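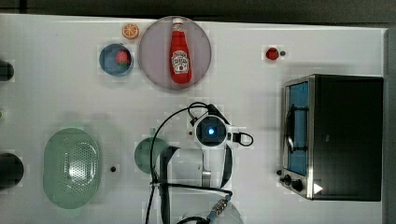 The Rules on the Wall

Small robot labs are writing their own good practice, one page at a time

By Maribel Huamán

The first rule at Orncombe is printed in large letters and it says: "Look at the table before you look at the screen." Sheyla Betancur wrote it in August, after a week in which her team had lost two days of recordings to a mistake that any person in the room could have seen.

Betancur runs the manipulation group there. Her people teach robot arms to do small kitchen jobs, such as putting a strawberry in a bowl or moving a cup next to a plate. For a long time the group had safety rules, as every lab has, but almost no rules for the work itself. Each operator set the table in his or her own way. One liked to keep the objects close to the arm, another spread them wide. When the results were put together, it was difficult to say what the robot had learned and what it had only copied from one person's habits.

"We had good machines and bad manners," she told me.

The rules now fill one sheet. There are 12 of them, and a new operator must read them aloud to a colleague before the first session. I found this a little like school, but I understood it better after an afternoon of watching.

What the table should hold

A good part of the sheet is about objects. The group works with a fixed kit, and every piece of it has a name in the log, so that "the green one" is never written by anyone. This matters more than it seems. On the kitchen table there is a cup in one green and a colander in a paler one, and two people who are tired will not always mean the same thing by the word.

The rule about mixed scenes is the one the operators discuss most. It asks that objects not needed for the task stay on the table, in changing positions. A ketchup bottle may lie across a plate while the job concerns the fruit. The robot must learn to leave it alone, and a clean table cannot teach this.

Small dark specks on the surface are also to be written down. In the past, one operator would wipe them away and the next would not, and the log said nothing in either case.

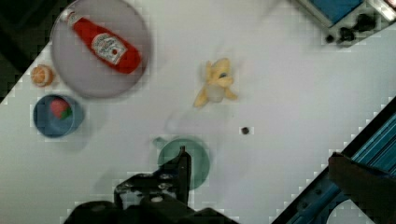
Who may reach in

The safety part is shorter and more strict. No hand goes over the table while the arm has power to move. The operator says "hands" in a clear voice, presses the stop, and waits for a second person to repeat the word. Only then can the objects be changed. It takes a few seconds, and during a long day those seconds become many minutes, and this is exactly the complaint that Betancur hears from visitors.

She does not accept it. The arms are slow and not very strong, she says, but a gripper closes in the same way on a toy and on a finger. People become careless with a slow machine sooner than with a fast one.

Cables have their own rule. They must be checked with the arm at its full reach and again with it folded, and the check is signed. Before the sheet existed, Orncombe recorded 31 stops in one season that came from a pulled or loose cable. In the season after, there were 6.

A page that travels

Other groups have asked for the sheet. Bellirar, a company that prepares kitchen robots for care homes, took it almost without change and added 4 rules about cleaning. Ticona, a smaller workshop, uses only the half about objects. There is some talk of a common version under the name Skimier, but at the moment this is a shared folder and a good intention.

My own opinion is that a common version should stay short. I have read safety manuals that were complete in every detail and that I never saw open on any desk. The Orncombe page has coffee on it. Someone has also corrected rule nine by pencil, and the correction was kept in the next printing. 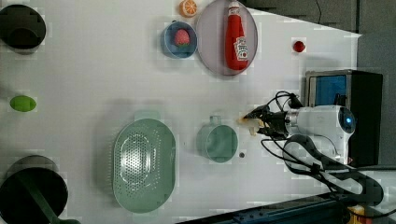 Does a small lab need its own rules if it already follows the general safety standards?

It is wise to have them. The general standards protect people from the machine, but they do not say how to set up a task, name the objects or keep a log, and those things decide whether another group can trust your results.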